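Fellell Speech Level Corpus, data card

Summary
Fellell is a set of 681 short audio recordings of spoken numbers and street names, made over narrowband telephone lines. It is meant for testing loudness normalization and silence trimming. It is too small for training a recognizer.

Contents
Each recording is a mono WAV file, 8 kHz, 16-bit, with a matching text transcript. Files are sorted into three folders by line type: analog, digital and mixed. The mixed folder holds calls that changed codec on the way. Median length is 13 seconds. 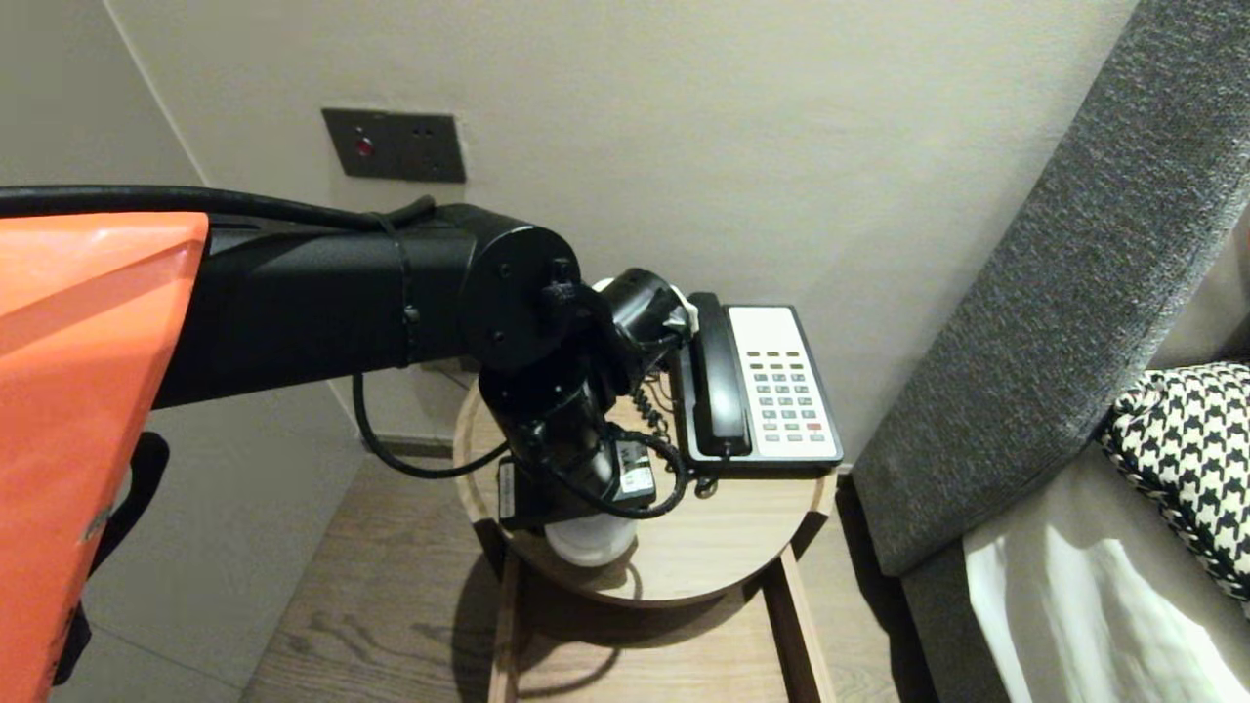

Welumari asked whether the levels in the analog folder were adjusted before release. They were not. Peaks differ by more than 62 percent of full scale between the quietest and loudest files, and scripts should expect that.

Transcripts
Transcripts are lowercase, without punctuation. Numbers are written as words in the order spoken, so "double four" stays "double four". Unclear words are marked with a single tilde. Breath noise and line clicks are not marked.

Known problems
Mains hum is present in part of the analog folder. The hum was left in, and the column hum_flag in index.csv is set to 1 for those files. Clipping is flagged the same way in clip_flag.
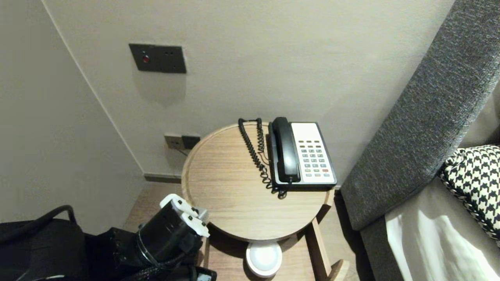
A few transcripts use older spellings of street names. These will be corrected in the next release, and the old forms will be kept in a column named alt_text. File names will not change.

Splits
There are two splits, dev and test. No speaker appears in both. Do not merge them when reporting trim error.

Tools
The Gurnmont script reads index.csv and writes one line per file with start, end and mean level. It needs Python 3 and no other packages.

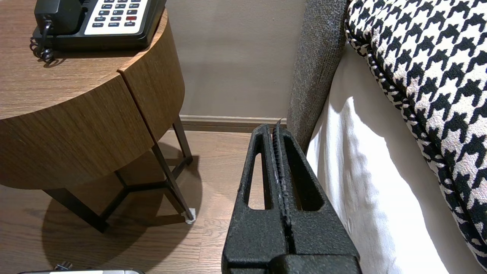
Round wooden nightstand, at left.

Changes
September: hum_flag added, duplicate files removed from mixed.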